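Sanding a worktop before oiling -- how fine do you go?

Forum > Kitchens > Worktops and surfaces

trosach_tim
I have a solid oak worktop going in next month, 34 mm thick, bought from Turnance as an unfinished length. The leaflet says to sand to a fine grit before the first coat of oil but doesn't give a number. The man on the phone said 120. My brother-in-law says 240 at least. I've got a random orbital sander and a box of mixed discs. What do people do, and does it matter once the oil is on?

Mar 22, 2023

Hullik66
It matters, but less than people say. I did ours at 120, then 180, and stopped. Three coats of oil. It has had two kids and a lot of turmeric on it and it's fine. If you go too fine the oil sits on top and you end up wiping most of it off with a rag.

Roman Czerwiński
I don't agree with that. Going to 240 does not stop oil going in, not on oak. What happens is that people leave the surplus on too long and it goes sticky, then they blame the sanding. I do 80 only where there are machine marks, then 120, 180, 240. Wipe it with a damp cloth before the last grit, leave it overnight, then sand off the whiskers. That step does more for the feel than anything else.

trosach_tim
Thanks both. By damp do you mean properly wet or wrung out?

Roman Czerwiński
Wrung out. You want the grain to stand up, you don't want to soak it. Do the underside too or it can cup.

Hullik66
I've never done the underside with water and mine is flat. Oil on the underside, yes. One coat before it goes in, and pay attention to the end grain round the sink cut-out. That is where every worktop I've seen has gone black.

pantry_door
Agree on the sink. We moved into a house with a butler sink and the front edge of the oak was grey for a good hand's width either side. It had been oiled once, when fitted, and left. I took it back with a card scraper and it came up well, but there was a soft bit by the tap that I had to let a new piece into.

trosach_tim
What about the sander itself? Mine leaves little curly scratches, you can see them when the light is low.

Zuzanna Nowakowski
Those are pigtails. Usually grit caught under the disc, or a worn disc, or you are pressing too hard. Vacuum the top between grits, and the pad as well. Let the weight of the machine do it and move slowly. I finish by hand with a cork block, going with the grain, using the same grit I finished on with the machine. A 2000 mm top takes me under an hour that way.

Hullik66
An hour of hand sanding on top of the machine is more than I'd bother with.

Zuzanna Nowakowski
It's up to you. I look at mine every morning when the sun comes in flat from the side, so I'd rather do it.

pantry_door
One more thing. Go easy at the edges. It is very easy to tip the sander and round them over, and you won't notice until the upstand goes on and there's a gap. I keep two inches in with the machine and do the rest by block.

trosach_tim
Good, I'd not thought of that. I've ordered 120, 180 and 240 from the place on Chmielewska that ships over here, seven discs of each. The splashback isn't settled yet either. I like the grain in the second one below, all those tan and cream and brown flecks, but my wife says it would feel like living on a beach.

Speckled grey, then sandy beige:

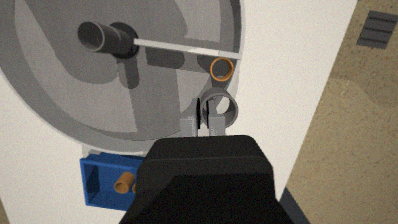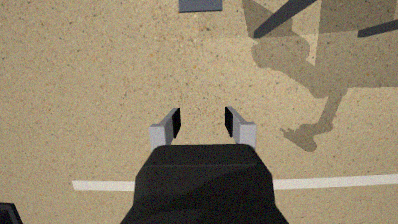 Zuzanna Nowakowski
I'd get the oak oiled before you settle on any colour behind it. It goes a good deal darker and yellower than the bare wood, more so with Danish oil than with a hardwax. Do an offcut with all three coats, stand it against the wall for a week and look at it by day and with the lights on.

Hullik66
Yes to the offcut. Sand one half to 180 and the other to 240 while you're at it, and see if you can tell them apart after the third coat. I couldn't.

Roman Czerwiński
Try it before you wet the grain and you won't. Try it after, and you will.

trosach_tim
I'll do four strips then, wet and dry at both grits. The sink cut-out leaves a big enough piece. I'll report back when the oil has cured.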